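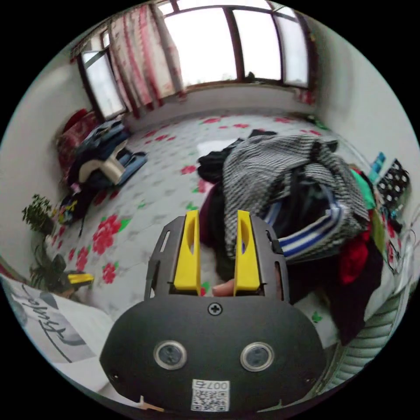

An importer that agrees to pay a foreign supplier in the supplier's currency takes on an exchange risk on the day it places the order, well before any invoice exists. The price is fixed in one currency and the goods will be sold in another, and the two legs may be months apart. In clothing the gap is long and the margin per piece is narrow. A black-and-white striped knit at the top of a large pile of clothes carries a cost in dollars that depends on the date its maker was paid, and two garments of the same style from two shipments can have different costs on the books. The usual tool for closing this gap is the forward contract, and small firms use it less often than its simplicity would suggest.

August
By the Trade Finance Desk

A forward contract is an agreement to buy or sell a set amount of currency on a set future date at a rate fixed today. The rate is the current spot rate adjusted for the difference in interest rates between the two currencies. It is a calculation and contains no forecast. If the foreign currency carries a higher interest rate than the dollar, it will be cheaper forward than spot, and a buyer of that currency gets the benefit. If it carries a lower rate, the buyer pays a premium.

Givitard, a wholesaler in Bomthorpe, buys knitwear from Żak, a Polish mill that quotes only in zloty. Until recently it bought zloty on the day each invoice fell due. In a bad season the zloty rose 7 percent between order and payment, and the wholesale price list had already gone to the shops. The whole of the rise came out of gross margin.

The firm now covers 75 percent of each confirmed order with a forward bought through Nindlow, a currency dealer. The rest is left open and paid at spot. The ratio follows from the way the orders behave. Mills ship short, buyers cancel styles, and part of an order may slide into the next season. A firm that covers the full amount and then receives a smaller invoice holds currency it has no use for and must sell it back at the market rate, which may mean a loss.

What the contract costs

Most dealers charge no separate fee. The charge is in the spread, the gap between the rate the dealer can get in the market and the rate it gives the client. A client who wants to know the spread should ask for the spot rate, the forward points and the dealer's margin as three separate items, all taken at the same moment. Givitard did this for its contracts over one year and found that the spread had cost it $3,076. On its first contract alone the spread was $1,116. Later contracts were quoted on tighter terms after the firm began asking two dealers for a price.

The second cost is cash. A dealer may ask for a deposit when the contract is opened, and may ask for more if the market moves against the client's position. These margin calls tend to arrive at a bad time. When the foreign currency falls, the forward is worth less than when it was booked, and the dealer wants security for the difference. The importer will get the goods at the price it planned for, but it has to find the cash early. A bank that already lends to the firm may set the exposure against an existing credit line instead. The line available for other purposes is then smaller.

Fixed date or window

A fixed-date forward settles on one day. A window forward lets the buyer draw the currency in one or more parts between two dates. Dealers price the window on the least favorable date for themselves within the period, so a wide window costs more where the two interest rates are far apart. For a supplier that ships on time, a fixed date is cheaper. For one that does not, the choice is between paying for the window and paying to roll a fixed contract forward.

Rolling needs care in the books. The old contract is closed against the market and a new one is opened, and the gain or loss on the first is settled in cash. Some dealers offer to carry the old rate into the new contract. This hides the loss inside the new rate and amounts to a loan from the dealer. Auditors will ask about it.

Accounting treatment should be settled before the first trade. Without hedge accounting, changes in the value of open contracts go through income each period, while the purchase they protect does not appear until the goods arrive. The paperwork for hedge accounting has to be in place when the hedge begins and cannot be backdated.

Home Markets Trade Tax Archive Subscribe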